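The Office of Equipment Review at Ernasville occupied a single corridor, and Gianni Mazza had been its senior examiner long enough to have written most of its forms. In January he was directed to compare 2 grippers, the Fedau and the Skolumura, and to recommend one for purchase. The directive bore the number 796 and the signature of Director Pollock.

Each gripper was to be given 30 attempts at placing a circuit card into its slot. The examiner was to enter a mark for each attempt and was not to speak to the apparatus. This last provision had been added after an earlier review, and the record did not state the cause.

The Fedau completed its attempts before noon. Mazza entered its marks and signed the sheet. The Skolumura was fitted to the arm after lunch, and he noticed that it approached the slot slowly, in the manner of a clerk opening a letter addressed to someone else.

At attempt 15 he set down his pen.

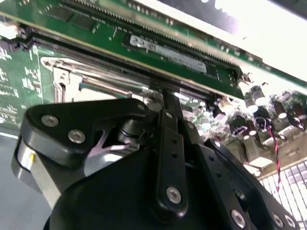

The form provided one box for success and one for failure. It made no provision for care. Mazza considered the matter until the corridor lights were lowered for the evening, and then ruled a third column in the margin, in ink, without authorization.

"Continue," he said to the gripper.

He recorded the remark on the sheet, as the rules required, and initialed it.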